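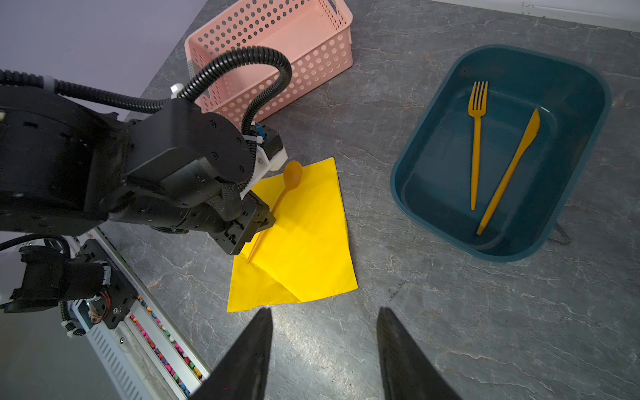 How often should the countertop be resealed?

Once every 8 months for a kitchen counter in daily use, and once a year for a bathroom or laundry counter. Use Garkton Stone Sealer on natural stone only. Laminate and quartz composite don't take sealer and will be left with a sticky film.

4.2 Applying the sealer

Before you start, clear the counter and wash it with warm water and a little dish soap. Let it dry overnight.

1. Shake the bottle and pour a small amount into a shallow dish.
2. Put on rubber gloves and open a window.
3. Test the sealer in a corner behind the faucet. Wait 3 hours. If the stone darkens and stays dark, stop and call the help line.
4. Wipe the sealer on with a lint-free cloth, working from the back edge to the front.
5. Leave it for eight minutes. Don't let it dry on the surface.
6. Wipe off everything that has not soaked in, using a clean, dry cloth.
7. For honed stone, repeat steps 4 to 6 after one hour. Polished stone needs one coat.

Note: The 800 ml bottle has a child-resistant cap. Press down and turn left to open.

Caution: Keep the sealer away from gas burners and pilot lights until the counter is dry to the touch.

Caution: Do not use vinegar, lemon juice or bathroom descaler on marble. They etch the polish, and sealer does not prevent this.

4.3 Checking the seal

1. Drip a spoonful of water on the area near the sink.
2. Wait three minutes and blot it up.
3. If a dark spot remains, reseal that area. Start again at step 1 of section 4.2.

For stains that were there before sealing, see section 5.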